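Kelirham Lunch Club: where we've got to
Friday, August 14, 2020

Hello Yaroslav,

You asked for a couple of pages and no jargon, so I'll do my best! Most of this is good news, with a bit of grumbling about the hall and the phone bill further down.

The food
We've sent out more than 200 hot dinners since my last report, all cooked at Calvo and all taken round by car while the club itself is shut. Shepherd's pie is still the one people ring up about. The fish was less of a hit (it goes soft under the foil) so we've dropped it and put a chicken stew in its place. Everybody who was on the list in spring is still on it, apart from two who have moved in with family.

Money
Of the grant for this half of the year we have £216 left. That's tighter than I'd like. Fuel cost us more than I put in the budget because the Plurkeck run is so spread out, and I simply guessed too low. I've now joined it up with the Kutis run, which saves a whole trip on Tuesdays. The foil trays also went up in price and I've found a cheaper place to buy them – same size, thinner lids.

The new room
We've been working on the plan for the room we hope to move into when we can all eat together again. I do like the dark blue against the grey, though there's still time to change colours if you or anyone else feels strongly.
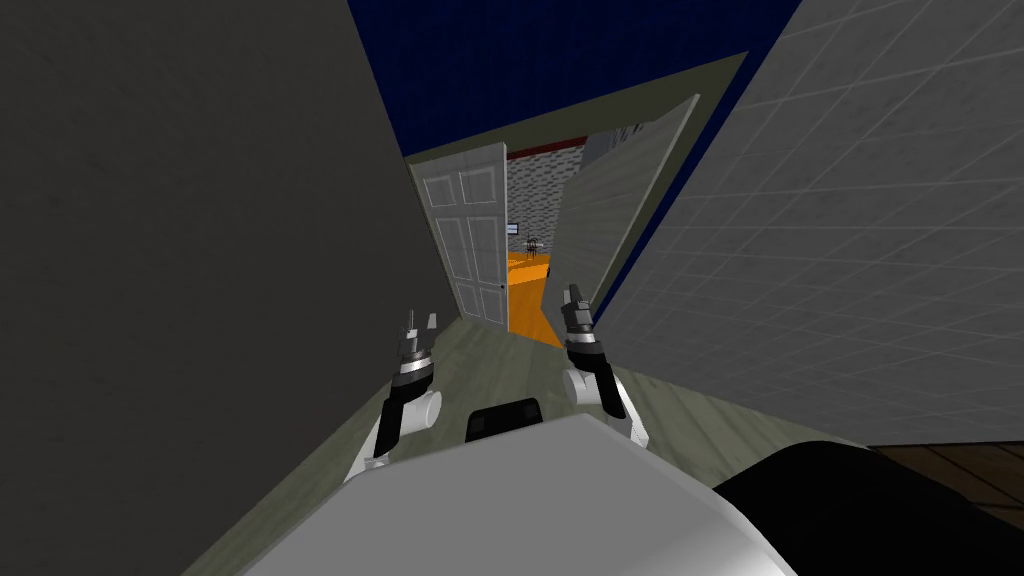
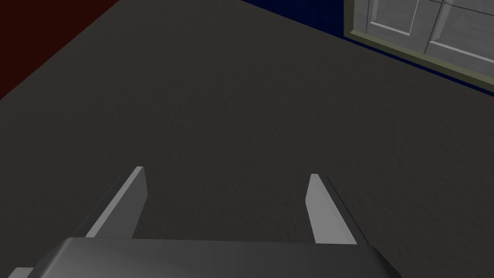 Phone calls
I was nervous about this part and it has ended up being my favourite. Each person gets a call every week from the same caller, and some of those calls now go on for an hour or more (hence the bill). One of our ladies has been teaching her caller to knit down the phone, which I would have said was impossible, but I've seen the scarf! We need 3 more callers before the winter. I've put a card in the chemist's window and asked at the library.

What's next
I'd like to start soup and a pudding on Saturdays in October, if Calvo can spare us the kitchen. They've said probably. I'll send you the costs as soon as I have them, along with the receipts for the trays, which I know I still owe you from last time. Could you let me know whether unspent fuel money can go on phone calls, or does it have to stay where it is?

All the best, and thank you again for the freezer.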